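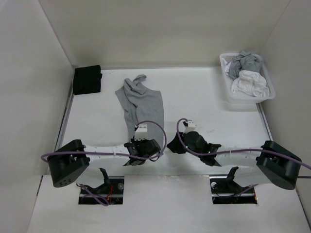
Ragnheiður Fogh wrote in to ask if it counts when you wear the same sweatshirt nine days running and never wash it, and would we want that in the diary. Yes. Very much yes. Please put it in.

So – second call for diary keepers. Oder Clothes Diary, Flarnton and nearby. We have 136 signed up and need more, mostly people in apartments, people over 60, and anyone who does laundry for more than three kids. First call went out too early in the spring and a lot of you missed it.

What it is

A written diary of what you wear and what you do with it after. Four weeks. You pick ten things you already own – shirts, sweatshirts, jeans, whatever, no need to buy anything – and every evening you write down which ones you wore, where they went when you took them off (drawer, chair, floor, hamper, we don't care) and if they got washed, aired out, mended or given away. Takes a few minutes. Paper or online, your pick. Paper diaries get mailed to you with a return envelope.

We want to know how long ordinary clothes last and what people do when they start to go. Holes, pilling, stretched necks, stains that won't come out. There's plenty written about buying clothes. Much less on year six of a T-shirt.

Who can join

Age 18 and up. Live in Flarnton, Bokden or anywhere on the Sinaga bus line. Have somewhere to wash clothes, at home or a laundromat or your mother's. You don't need to be tidy. You don't need to sew. More than one person per household is fine but each one keeps there own diary.

Sorry, not open to people who work in clothing retail. We may do a separate round for you later.

What you wash most

Going by the sign-up forms it's T-shirts and sweatshirts, by a lot. Cotton knits, plain colors. So at least three of your ten should be knits please. Jersey, fleece, rib, all good. If you don't know what something is made of write "don't know" – lots of labels are worn off or cut out. Don't guess. 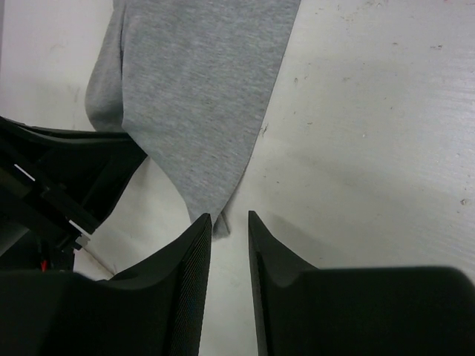 Gray knit, up close.

What we ask of you

One intro session, an hour and a half, evening or daytime. We go over the diary, you try filling in a page, we answer questions. Bring one item from your ten that you've had a long time. There's coffee.

Then the four weeks. Miss a day, fine, leave it blank, don't fill it in from memory a week later. Miss more than five and let us know so we can work out if it makes sense to keep going.

At the end, a phone call, half an hour tops. And a short piece in your own words on one item – where you got it, what's happened to it, why it's still around. Up to 900 words but most will be shorter. A paragraph is OK. Spelling does not matter, see above.

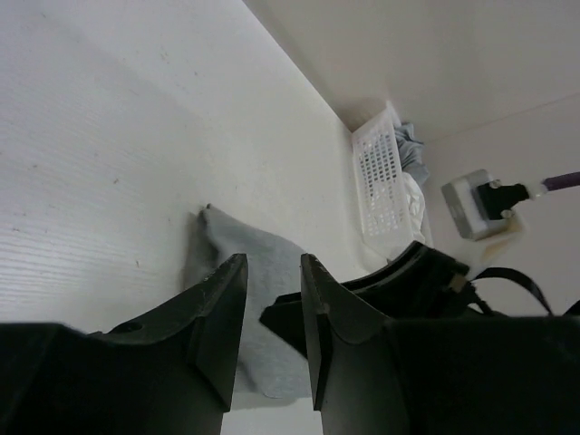

The written pieces go in a booklet, first name only or no name if you'd rather. Print run is 1,000, free at the Flarnton library and the Bokden town office. You get two copies. If you change your mind about being in it, tell us before the proofs go out and we'll pull your page.

What you get

A $60 grocery card, half after week two and half after the phone call. Bus fare to the intro session, keep your ticket. Mending kit if you want one.

Privacy – diaries are stored under a number, names kept seperately. We don't pass anything on to stores or brands. You can quit whenever and keep the first half of the card if you've got that far.

How to sign up

Call or stop by the front desk at the Flarnton library and ask for the clothes diary form. One page. Give us your name, a phone number, how many people you wash for, and which times are no good for a session. Intro sessions run to the end of May and we'd like all forms in before then. Already filled one in the first time around? You're on the list, no need to do it again.

Need large print, or want to do the diary by phone instead? Say so on the form, we can set it up.

Posted 13 May 2018

726 shares
14 comments

Related
Flarnton library summer hours
Mending evenings in Bokden – table helpers wanted
Sinaga line riders: short survey
Wanted: old laundry and household account books, to borrow
Oder Clothes Diary: first call (closed)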